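I spent most of the long weekend doing my mother's kitchen, top cupboards included, and somewhere in the second hour of wiping down shelves I started wondering again how far off the machines are. I've been writing about this on and off for a few years. My answer in November was "not yet, but ask me about dishes". I think the answer still stands, though the part about dishes needs some work.

The dishwasher has done the washing for decades, so what people mean when they say they want a robot for the dishes is everything on either side of it. Somebody has to collect the cups from the table, the desk and the arm of the couch, tip out the dregs, load the racks and then put it all away in the right cupboard. In our house that last job is mine, and I don't think about it at all while I'm doing it. I can have a mug in each hand and be arguing with the radio.

Raquel Frade, who I used to work with at Bodeck, now spends her days on table clearing. Her group does nearly all of it in simulation first. They set up a table in software, put a few things on it, run the arm, shift everything a little and run it again. She told me they went through 1,339 layouts before they let anything near a real kitchen, and that 781 of those finished with everything where it was supposed to be. I thought that was pretty good. She didn't. If I put away dishes at that rate we'd be eating off the lids of ice cream containers by the end of the month.

What surprised me was how plain the setups are. I'd been picturing the aftermath of a family dinner, with gravy. Most of what she works on is closer to what's left after one person has had breakfast and gone to work.

Simulated table, arm over the top, and a plainer view with very little in it:

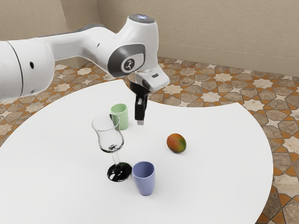
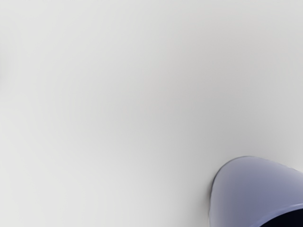
Glassware is the thing she complains about most. A wine glass is mostly nothing as far as a depth sensor is concerned, and the stem is thin enough that being slightly out means knocking it over. A plain cup is much easier. You can come straight down on it, put one finger inside the rim and one outside, and lift. The trouble is that the easy cup is usually standing beside the hard glass, so the order you do things in starts to matter, and so does the path the wrist takes on its way across. You and I would just move the glass over a bit first. Getting a machine to see that the glass is in the way, and that moving it is allowed, is a job in its own right.

Fruit is another one. I'd have said a mango was harder than a cup, being heavy and a bit slippery, but in software it's a lump that stays where you put it. A real one has a soft side. Raquel says squeezing is where simulation lets them down the most, and that she wouldn't trust the arm with a ripe peach for a good while yet.

I asked Tomoyo Wada the same question from the shop-floor end. He runs a packing line at Privstead and has had arms on it for years. They're very good, he says, at the thing they were bought for. The parts arrive facing the same way at the same height, and some 500 go by in an hour without anyone looking up. Change the carton, though, and he loses an afternoon. His view is that a kitchen changes the carton every single time, and he wouldn't put his own money into a home robot before his kids have left school. The younger one is in grade two.

I'm a little more hopeful than that. Five years ago the demos I saw needed every object painted a bright colour and placed on a mark. Now the things on the table are more or less what you'd find on a table, and the arm is expected to work out the rest. It's slow – I could clear the lot and put the kettle on while it's making up its mind – but slow doesn't bother me if I'm asleep or at work. I'd happily let it take until morning.

The price bothers me more, and so does the bench space. My mother's kitchen has room for a toaster or a robot, and I know which one she'd keep.

I still have her pantry to do. There are jars at the back with no labels, and I'm going to have to open them and smell them.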